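# Laundry, of all things

I've been collecting pictures of chores that machines are supposed to take off our hands any day now, and I keep coming back to folding. I timed myself on a basket of 38 pieces and it took me 12 minutes, with the radio on! So that's the bar. Click through and tell me what you think -- I read all the comments.

**Folding, on the bed.** Pink long-sleeved shirt, one sleeve laid across the front, blue fingertips almost touching the cloth.

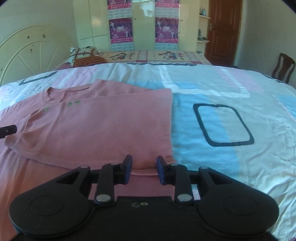

Maricica Sârbu wrote in to say she'd hand over the towels tomorrow but wouldn't trust any machine with sleeves, and that getting one shirt right means very little until it can dig the next one out of a tangled pile by itself.

I'm with her on the pile. Sleeves I'd give another 4 years (Marius Bogdan says two, but he's an optimist). Dishes go up in September.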